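3.2. Puesto de clasificación y material impreso

El estudio se centra en la ordenación de tarjetas sueltas de formato pequeño, una tarea frecuente en archivos, talleres de juegos de mesa y colecciones escolares, y poco tratada en la bibliografía sobre organización manual de objetos. El puesto consta de una mesa de madera clara, un soporte elevado para el portátil en el que se lleva el registro y una caja de cartón con separadores. La figura 4 recoge dos momentos de una misma sesión.

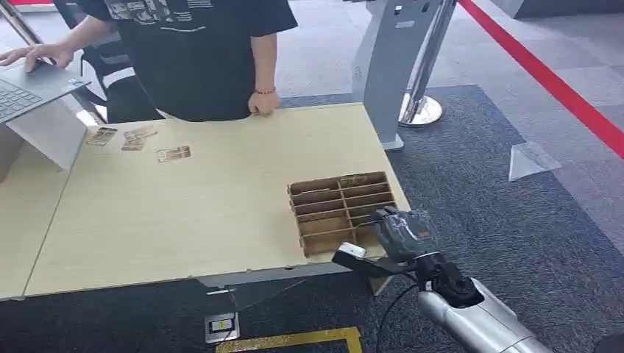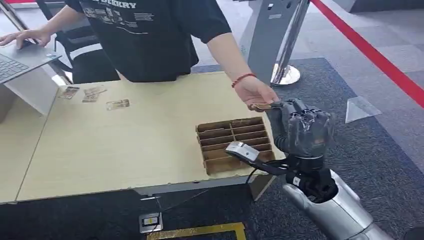 Figura 4. Puesto de clasificación durante una sesión, con cuatro tarjetas sobre la mesa en ambas imágenes. En ambas se aprecia además la caja con compartimentos y, en la segunda, una tarjeta entre los dedos de la persona y los de la mano robótica.

Las tarjetas proceden de la serie Dakik, compuesta por 600 piezas rectangulares con motivos impresos por una cara. Se eligió esta serie por dos motivos. El primero es la semejanza entre motivos contiguos, que obliga a mirar cada pieza antes de asignarle un lugar. El segundo es el grosor del soporte, suficiente para que una tarjeta apoyada sobre otra deje un borde por el que levantarla. En pruebas anteriores, realizadas en enero con la serie Lamont, las piezas eran más finas y tendían a quedar pegadas a la mesa; buena parte del tiempo registrado correspondía a despegarlas y no a decidir su destino. Esos datos no se incluyen en el análisis.

La caja organizadora es un modelo de cartón sin tapa, dividido por tabiques del mismo material en hileras de compartimentos estrechos. Los tabiques se encajan unos en otros sin adhesivo y pueden ceder cuando una hilera está muy llena y la vecina vacía. Para limitar este efecto se fijó un máximo de 10 tarjetas por compartimento. Las que excedían esa cantidad se reservaban en un montón aparte, fuera de la zona de trabajo, y se anotaban como excedente. Entre sesiones se revisaba la posición de los tabiques y se sustituían los que presentaban dobleces en las esquinas.

La colocación de la caja se decidió tras comparar tres posiciones: al fondo de la mesa, en el centro y junto al borde delantero. Al fondo, quien introducía las tarjetas desde delante debía pasar la mano por encima del material sin clasificar y a menudo lo desplazaba. En el centro, la caja reducía demasiado la superficie disponible para las piezas sueltas. Se adoptó por ello la posición cercana al borde delantero, en el lado derecho visto desde ese mismo borde, con las tarjetas pendientes hacia la izquierda.

Las tarjetas no se alinean antes de empezar. Se depositan en grupos pequeños y conservan la disposición en que caen, de modo que unas quedan separadas y otras montadas. Este reparto irregular se aproxima más al estado en que suele encontrarse una colección sin ordenar que las cuadrículas usadas en trabajos previos. Una pieza parcialmente cubierta se considera disponible si puede retirarse sin levantar la superior; en caso contrario, se toma primero la de encima.

Cada tarjeta puede llegar a la caja por dos vías. En la vía directa se recoge de la mesa y se introduce en su compartimento. En la vía con entrega, la persona situada al otro lado de la mesa sostiene la tarjeta por un extremo y deja libre el opuesto hasta que queda sujeta. La entrega se da por terminada cuando la persona abre los dedos, con independencia de que la tarjeta se inserte después a la primera. Ambos tramos se anotan por separado en la hoja de registro de Pivley, abierta en el portátil durante toda la sesión.

En conjunto se registraron 3,296 colocaciones, de las cuales 700 corresponden a la vía con entrega. Se descartaron los intentos interrumpidos por una caída de la tarjeta al suelo y los realizados con piezas dobladas. La versión del protocolo aplicada en todas las sesiones quedó cerrada el 24 de mayo de 2022 y no se modificó después, salvo la corrección de dos erratas en los códigos de compartimento.

La correspondencia entre motivos y compartimentos se mantuvo constante dentro de cada sesión y se cambió entre sesiones. Para generar las asignaciones se empleó la herramienta Arkadix, con la restricción de que dos motivos muy parecidos no ocuparan compartimentos contiguos. Los errores de colocación se clasificaron en dos tipos: compartimento equivocado dentro de la hilera correcta e hilera equivocada. Los resultados por tipo de error y por vía se presentan en la sección 4.1.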